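Kulterel Residents' Association
Minutes of the General Meeting, February

Held in the ground floor meeting room, Brumeck Building
Meeting opened: 7.05 pm

Present: Chair, Secretary, Finance Officer, Buildings Officer, Grounds Officer and 22 members.
Apologies: Received from the Deputy Chair and the owners of Units 3 and 14.

1. Minutes of the previous meeting

The minutes of the November meeting had been circulated with the notice. One correction was requested under item 6, where "north gate" should read "north garage door". With that change the minutes were accepted as a true record.

Moved: Unit 9. Seconded: Unit 17. Carried.

2. Matters arising

2.1 Letterboxes. The replacement locks have been fitted on the Feltberg Street side. Owners who have yet to collect their second key may do so from the Secretary.

2.2 Visitor parking. The Secretary reported that the revised signs had been delivered with the wrong hours printed on them. The supplier has agreed to reprint at no charge. Until the new signs are up, the existing limit of two hours continues to apply.

2.3 Stormwater grate. Held over until the plumber's report is received.

3. Correspondence

In: Letter from the council concerning kerbside collection of bulky items. Letter from Aquino Property Services giving notice of a change to its after-hours telephone service. Email from the owner of Unit 11 on cooking smells in the east stairwell.

Out: Reply to Unit 11. Reminder to all owners on the storage of bicycles in stairwells.

A member asked whether the reminder on bicycles had also gone to tenants. The Secretary advised that it had been sent to owners only, and undertook to place a copy on each noticeboard.

Correspondence received and endorsed.

4. Finance report

The Finance Officer tabled the statement for the quarter. Levies are up to date except for two units, both of which are on payment plans. The insurance premium has been paid in full. An amount of $3000 remains in the painting reserve following completion of the west stairwell.

A question was asked as to whether the painting reserve could be put towards the hallway lighting. The Finance Officer advised that a transfer between reserves would need a separate motion with notice, and that none had been given. The matter may be listed for the next meeting.

Moved that the report be received: Unit 6. Seconded: Unit 20. Carried.

5. Buildings report

5.1 Lift. Serviced in January. The door sensor on level 2 was adjusted and has been added to the list for the next visit.

5.2 Hot water. Three quotes were sought for the replacement of the older of the two units and two have been received. The Buildings Officer recommended waiting for the third before a decision is made. Members from the upper levels expressed concern at the delay, and it was agreed that the officers may accept a quote between meetings if the unit fails.

5.3 East stairwell. The exhaust fan has been cleaned. The owner of Unit 11 reported a slight improvement and asked that the item stay open.

6. Grounds report

The hedge along Feltberg Street has been cut back to the fence line. Watering of the front beds has been moved to the early morning in keeping with council rules. The Grounds Officer noted that the compost bins are again being used for plastic bags, including bags marked as compostable, which the contractor does not accept. A notice will be placed on the lids.

It was agreed to defer the purchase of a new hose reel.

7. Guest suite

7.1 Bookings. The suite was booked for most of December and January. Bookings for the coming months are lighter, and members were encouraged to apply through the Secretary in the usual way.

7.2 Bed linen. Discussion took place on whether the Association should go on supplying sheets and towels or ask guests to bring their own. Laundry costs have risen, and several items need replacing. Some members considered that supplied linen was part of the value of the suite — particularly for relatives arriving from interstate or overseas. Others preferred a lower nightly charge.
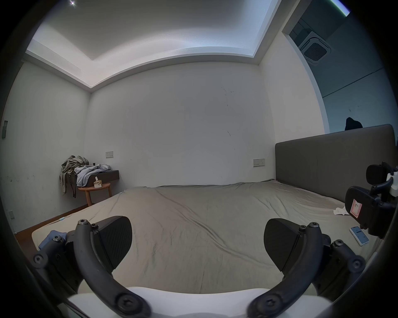 Item 7.2: bed with fitted sheet.

It was resolved that linen continue to be supplied until the end of the financial year, and that the booking form carry a box for guests who wish to bring their own.

Moved: Unit 5. Seconded: Unit 12. Carried, 2 against.

7.3 Departure time. A proposal to move the departure time from 10 am to 11 am was put and lost.

8. General business

8.1 Noise. Members were reminded that the by-law on noise applies from 10 pm, including on balconies.

8.2 Noticeboard. It was requested that out-of-date notices be removed monthly. The Secretary to action.

8.3 Garage sale. A proposal for a shared garage sale in autumn received general support. Interested members are to leave their unit number with the Grounds Officer.

9. Next meeting

To be held in May, same place, at 7 pm. Items for the agenda should reach the Secretary 8 days beforehand.

Meeting closed: 8.40 pm

Action list
Secretary — bicycle notice, noticeboards, booking form
Buildings Officer — third hot water quote, lift sensor
Grounds Officer — compost notice, garage sale list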